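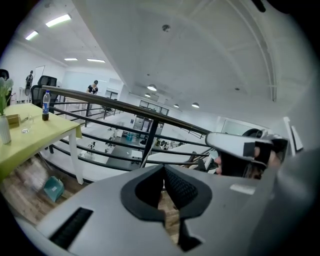 I have now worked on the mezzanine for long enough to have opinions about it, and since my old desk was downstairs, I feel qualified to compare.

The move happened in January. Joni Saarinen sent a message saying that a few of us from Colance would be "relocating vertically," and by lunch I was carrying a monitor up the stairs while people who were staying put held the door and looked sorry for me. They needn't have. Heat rises, and so does the smell of everybody's soup, but in winter I'll take both.

What I hadn't thought about was the railing. It's black metal with a nice thick top rail, exactly the right height for leaning on, and the whole lower floor is spread out on the other side of it. I used to sit down there among the rows of desks feeling reasonably private. I now know that everyone up here could see my lunch, my screen and the top of my head. I'd like to apologize for the lunches, at least.

From above you learn things. Chairs drift. People go home with them tucked in, and by midmorning they're scattered all over like cows. There's a teal container down there that I have been watching for weeks. I've asked what's in it and got two different answers, so I've gone back to just watching.

Then there's the tablecloth. The table by the railing is a perfectly good white one, and Khadija Ouali decided it looked like somewhere you'd be told bad news. She came back from Camholm with a yellow-green tablecloth, the color of a tennis ball that has had some setbacks, and spread it out without consulting a soul. Vilho Lehtinen said it made the place look like a garden party for accountants. He eats at it every day.

I was against it too, for the record. I thought it would be covered in coffee rings in a week and that we'd end up with a washing rota. (We did get a washing rota. I'm on it twice, which I'm taking up with Joni.) But a cloth changes how people treat a table. When it was bare, it collected cables, envelopes and one shoe. Now people bring a glass. They put flowers in the white vase! Last month Naa Tsikata moved her laptop so that it wouldn't "crowd the leaves."

It isn't perfect. Somebody always leaves a water bottle behind, and small boxes turn up and stay until they're practically staff. The floor underneath has become the place for bags, and I've kicked most of them at one time or another. And the cloth slides. Hilkka Laaksonen sells those little clips for picnic tables as the solution to everything, and I've promised to try a set before I complain again.

Meanwhile the desks farther back are still plain white and look a bit undressed. Khadija has been seen measuring one. It came to 200 centimeters, and she wrote it on her hand.

I've told her that if she buys another, it should be any other color. She said she'd think about it, in the voice she uses when she has already paid.

Recent posts
The stairs, a complaint in 84 steps
Six mugs and none of them mine
What I packed when we left the Enriquez building
A short defense of the long lunch

© 2024 | Contact | Back to top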